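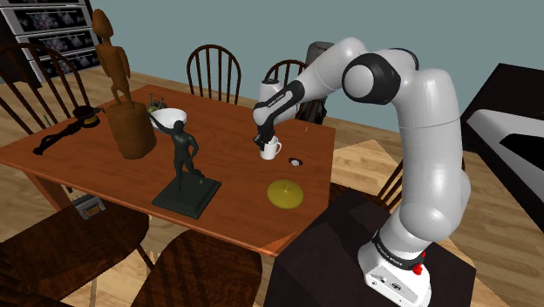 The Rim

The mug run started before I had my coat off. It started itself every morning when the queue cleared, and by the time I sat down the arm had already reached across the table and the first results were in the log.

I worked at Skelberg then, on the second floor, in the evaluation group. We didn't train anything. Other groups trained the policies and sent them to us, and we put them in a room that existed only in Flustia, and wrote down what they did. The room had a dining table and spindle-backed chairs and a pale wooden floor. I had spent more hours at that table than at any table I owned. I knew the figure with the bowl and the tall carved one, and I knew that the light never moved.

The policy that winter was called Asow. It had one job from us, which was to pick up the white mug and hold it clear of the table while a timer ran. After that it was sent back to the start, the mug was put somewhere new, and it went again.

My supervisor wanted to know one thing. If we said a policy was good in Flustia, was it good in the lab downstairs? There was a real arm down there and a real table, and a run on it took most of a morning to set up. If the two agreed, we could do nearly all the work upstairs. If they didn't, we had spent two years building a very nice dining room.

"Just the order," she said. "I don't care if the numbers match. I want the best one up here to be the best one down there."

So we had 229 runs of Asow in Flustia and 100 on the real arm, and the same for an older policy from the Ogura office that everyone was tired of. The scoring was automatic. If the mug was above a certain height when the timer ended, it was a pass. If it wasn't, it was a fail. Asow did well upstairs. The Ogura policy did rather worse. Downstairs they came out the other way round.

My supervisor looked at the two tables for a long time and then asked me who had written the scorer.

"I did," I said.

"Then you'd better watch them," she said.

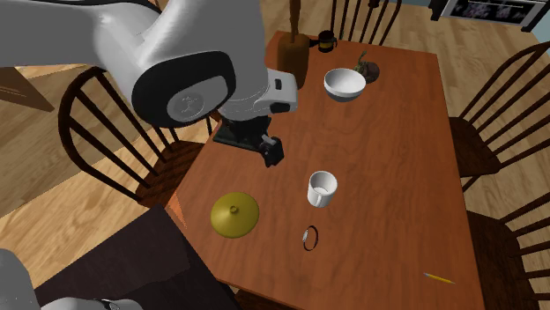
The arm over the table, with the gripper open and the white mug below.

I watched them in order. A run is not long, but you can't watch it at speed, because the part that matters is over in a moment. I had a form with the run number, pass or fail, and a box for remarks. For the first day the remarks were all the same. Closed on handle. Closed on body. Missed, closed on air. Knocked mug, recovered. I ate at my desk. Somebody had left the heating on and I took my jumper off and put it back on again.

At home my mother was learning to use her left hand.

She had had a stroke in November, a small one, they said, and she had come to stay with me when they let her out. The right hand was not much use yet. The left had never had to do anything but hold the thing the right hand was working on. She was cross about it. She had been a dressmaker and she didn't like to be seen being clumsy, so she did her practice in the kitchen when I was at work, and told me in the evening that it had gone well.

The hospital had sent a woman round with a sheet of exercises. There was one for pegs and one for coins, and one for a cup. The sheet had a drawing on it of a hand around a cup handle, and underneath it a row of boxes for each day. My mother had ticked every box.

"Show me," I said.

"I've done it today."

"I know. Show me anyway."

She wouldn't. She said her programme was on.

The second day I got to the runs where the mug was lying down. It wasn't put there like that. It began each run upright and got tipped over when the hand touched it first. For these we had swapped the gripper for the hand with fingers, and the hand was where Asow was supposed to be strong.

In most of them the hand drew back and tried again from above, and that was a fail, because the timer didn't wait. But there was one where it didn't draw back. It came in low from the side and put a finger into the mouth of the mug. The rest of the hand stayed outside. Then it closed, with the wall of the mug between, and lifted.

The mug came up sideways, mouth first. It hung there until the timer ended. The scorer had given it a pass.

I played it again. I wrote in the box, Finger inside rim, and then I didn't know what else to put, so I went on to the next.

There were more. I went back through the ones I had already done and found two I had marked as closed on body, where if I turned the view round there was a finger over the lip. By the evening I had a list of 83 passes that had been made that way. They had all looked the same in the log, a number above a line.

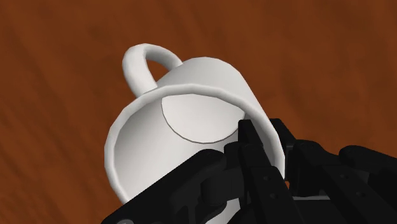
Masanobu Koyama
Fiction contributor

I took the list to my supervisor. She sat with her chin on her hand while I played her some of them.

"That's cheating," she said.

"It's holding it."

"It's holding it because the friction's too high in there. Try that with a glazed mug and it's on the floor."

I said that was probably right. We went downstairs and asked for the recordings from the real arm, and it was right. Asow had tried the same thing on the real table. The finger had gone in, the hand had closed, the mug had come up and turned and slid off. It had happened over and over. There was a folded towel on the table by then, which the technician had put down after he lost the first mug.

"So it isn't that the room's wrong," my supervisor said. "It's that we've made a room where the wrong thing works."

"Yes."

"Change the friction and run it again. And put in the report that we're not counting rim grasps."

I asked her why we weren't counting them, if the friction was going to be fixed. If it fell off, it would be a fail by itself.

"Because it isn't how you pick up a mug," she said.

I wrote it down. I changed one number in Flustia, and then because the run would take all night I got my coat and went home early, which I hadn't done for weeks.

My mother was in the kitchen with her back to the door. The radio was on and she didn't hear me. She had made tea, and the cup was at the edge of the draining board, her own cup, the one with the small handle that she had brought with her from the flat. She looked at the handle. She put out her left hand, and hooked her first finger over the lip of the cup and down inside it, in the tea, and pressed her thumb against the outside. Then she carried it over to the table and set it down and wiped her finger on her skirt.

I went back along the hall and opened the front door again and shut it loudly.

"You're early," she said, when I came in.

"It's running by itself," I said. "Did you do your sheet?"

"I've done it," she said. She had. All the boxes for the week were ticked.

In the morning the results were there. With the friction put right, Asow dropped most of what it took by the rim, and the Ogura policy came out ahead upstairs as it had downstairs. It was the answer we wanted. My supervisor came and stood behind my chair and read it off the screen, and squeezed my shoulder, and went to tell someone.

There were 8 it had not dropped.

I watched those before I wrote anything. It had put the finger in deeper and brought the thumb round low across the front of the mouth, and lifted much more slowly. I asked the technician whether there was anything like it in the real recordings. He found me one. The mug was on its side on the towel, and the hand went in and took hold of it by the rim and raised it, and it did turn, a little, and then it stopped turning. He had marked it as a fail because the form told him to.

I did the report that afternoon. It is dated 2/23/25 and it's still on the shared drive, if anyone wants it. The method section says how the scorer was changed and what the friction was before and after. The results section has the two tables, and they agree. I gave the rim grasps a table of their own, after the others, with passes and fails like anything else. My supervisor sent it back with a line through the heading and a question mark.

I rang her. I said I thought they should stay in.

"Who picks up a mug like that?" she said.

I said I knew someone who did. She waited for me to go on, and I could hear her typing while she waited.

"Put it in an appendix, then," she said.

When I got home I stopped at the shop on the corner and looked at the cups. They had some wide ones, quite heavy, without any handle at all. I bought two of them, and put one at my own place.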